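How to Make Salt Dough Ornaments That Don't Crack
February — by the Gruvent craft desk
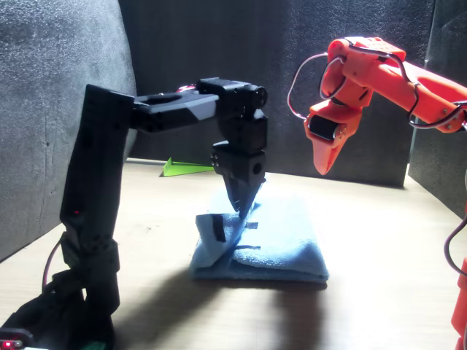 CRAFTS > DOUGH & CLAY

Quick one, because the last batch I posted had everybody asking why theirs split.

What you need: 2 cups plain flour, a cup of fine table salt, a cup of lukewarm water. Rolling pin, cutters, parchment, a straw for the holes. Not coarse salt — it leaves pits.

Mix flour and salt dry first. Add water a bit at a time, you may not need all of it. Knead ten minutes. Yes, ten. Should feel like earlobe, no sticking. If its crumbly wet your hands and keep going.

Wrap it, rest it half an hour. This is the step people skip.

Roll out right on the parchment, quarter inch thick. Cut, then pull away the scraps and leave the shapes where they are. Lifting them stretches the edges. Poke holes now, bigger than you think, they close up a little.

Oven at 200 F, two to three hours, flip halfway. Hotter and you get bubbles. Still soft in the middle? Back in. Switch off and let them cool in there with the door shut.

Paint next day. Acrylic is fine, I use the Brasico craft set, two thin coats. Then varnish front, back and teh inside of the hole. Damp gets in through the hole.

Hanging: Lã wool yarn, or any string really. Store in a tin with tissue between layers, away from the kitchen.

Leftover dough keeps a day or so in the fridge. After that it weeps.

More in Dough & Clay
Coloring salt dough before you bake it
Nekel air-dry clay: first try
Paw print keepsakes, step by step
50 cookie cutter shapes to trace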